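Unit 7: Looking after the gripper on the disassembly cell
Course notes, Zusance Technical Center. Instructor: Parveen Khondokar
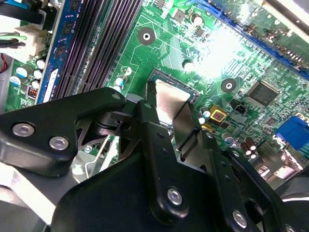
Most faults on the Cirkasen cell start in the gripper linkage. The arm has given us little trouble since February, but the fingers work inside computer cases all day, and small amounts of play build up at the pivots. Before touching anything, find the screws that matter. The two large silver ones side by side on the broad black finger plate are hex-socket screws, and so are the smaller ones up near the pivots. Use the correct key for each size. A worn key rounds out the socket and then the screw has to be drilled.

Daily check (operator)
Stop the cell and lock it out. Open and close the jaws by hand. Both fingers should move together and meet along their full length. If one lags, write it in the log and call maintenance – do not bend the linkage to correct it. Wipe the fingers with a dry cloth. No oil, no spray cleaner.

Screw check (every 41 hours of run time)
1. Remove the gripper from the wrist and place it on the mat.
2. Check each screw for movement. Start at the outer end of the finger plate and work toward the pivot.
3. Take out any loose screw, clean the thread, apply one drop of threadlocker and refit.
4. Refit the gripper and run the homing routine 3 times.

Grip test
Clamp a scrap metal bracket and pull it straight out with the spring scale. Record the reading. Last term Hauke Nolte's group got low readings on every pull and replaced both fingers. The fault was a loose pivot screw.

Grip force is set on page 69 of the Bedier manual. Leave it alone unless the grip test fails twice. Too much force on a thin bracket will bend it, and a bent bracket can scrape the board on the way out.

For next session: read the section on wrist camera alignment and bring your completed log sheet. Questions about lockout go to Willy Cuypers.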